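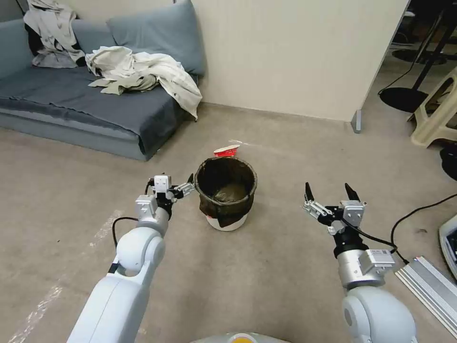 Figure 1. Tidying task, living room site: both grippers at the lined bin, with an item of packaging on the carpet behind it.

Durum project: progress report to Averine
Prepared by Valdemar Bergmann, 2 December 2018

Work package 2: collection of demonstrations

Collection has reached 1426 accepted episodes against the target set in the February plan. All were recorded by teleoperation of the two-arm platform. The tidying set covers 16 household items and 4 rooms, with sofas and carpet or hard flooring depending on the site. Start positions of the bin and the items are changed between episodes.

An episode is accepted if both wrist streams are complete and the joint log has no gaps. Rejected episodes are kept on the Gutasel server but are left out of training. Most rejections came from dropped frames on the left wrist stream; the cable was replaced and the fault has not recurred.

Labelling is behind schedule. Grasp and release times are marked by hand, and 80 episodes are still waiting for a second check. Items dropped short of the bin are labelled as failures and kept in the set.

Next period: finish the second check, add soft items such as clothing, and pass the first full release to the Zoëga group for training. No change to the budget is requested.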